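Blog > Around the House > Fake Fruit and Other Weaknesses

My crate shelf, finally finished (sort of)

I've wanted one of those market-stall fruit displays ever since Ebere Ekpo put one in her shop in Porside, and this fall I gave in and started collecting bits for my own. The frame is black metal, the crates are plain pale slats with no finish on them, and the whole lot came to $59 secondhand, which I'm still pretty smug about!

I went back and forth on staining the wood. Svend Hafþórsson lent me 2 cans of something dark and walnutty, I tried it on a scrap, hated it, and gave the cans back. Bare wood looks so much nicer next to all that green.

The fruit took me ages to get right. I piled everything in the middle at first and it looked like somebody had dropped their groceries. Spreading the big bunch of green grapes across the upper part of the crate and tucking the little dark purple ones down in the lower corner works much better, and the tilt shows it all off.
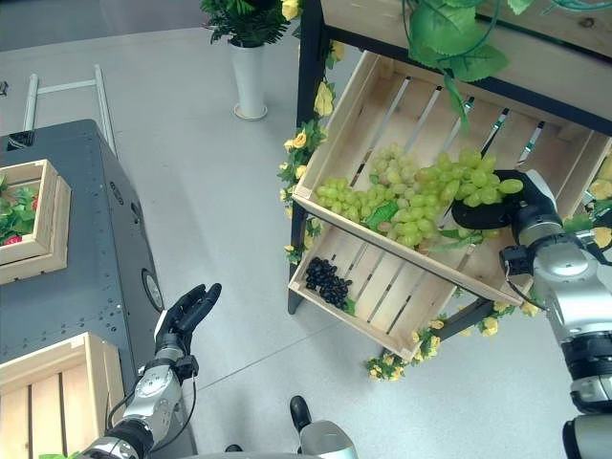 Ivy, roses and too much wire

The ivy hangs down from the crate above, so it dangles over the grapes a bit. I like that, though I may trim it in November. The yellow roses are garlands, one wound along the post and another draped under the crate. Wind them before you put any fruit in (I didn't, and I was picking grapes off the floor all evening).

Next up is the bottom shelf. I'm thinking lemons, or maybe pears, if I can find any that don't look like plastic Easter eggs. If you've got a good source for fake pears, leave me a comment!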